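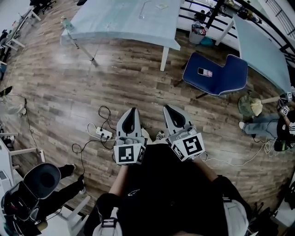 Home Research Working Papers People Contact

Reading time: 6 min

Filed under: Interiors and Everyday Work

3.2 Floors, cables and seating in shared workrooms

The second part of the Humdale study dealt with the floor as a working surface. Treloar and Nic Giolla had earlier proposed that the area beside a table is used as heavily as the table itself, and the rooms surveyed at Kevero and Gilmartin gave support to that view. Power strips were commonly set down on open flooring within reach of the tables, with the spare length of cable left in loose coils.

Figure 1. Shared workroom with wood-look plank flooring. A white power strip lies on the floor with plugs inserted, and black and white cables extend from it across the planks. A navy blue chair with white piping holds a phone on its seat.

Chairs were found to serve two purposes. Occupants sat on them, and also used them to hold small personal items, even where a table stood close by (Figure 1). This practice was recorded in over 100 sessions and did not vary with the size of the table provided. In interviews, occupants described the chair seat as "my side" and the tabletop as common property.

Trash bins received less attention in the original survey form. A separate entry was added in January, after the first 10 rooms had been completed, and those rooms are left out of the bin totals given in Section 4.

Aisle width was measured at the narrowest point between furniture. The Graltlow guideline of 850 mm was applied throughout, and cables lying within the aisle were recorded as obstructions whatever their thickness.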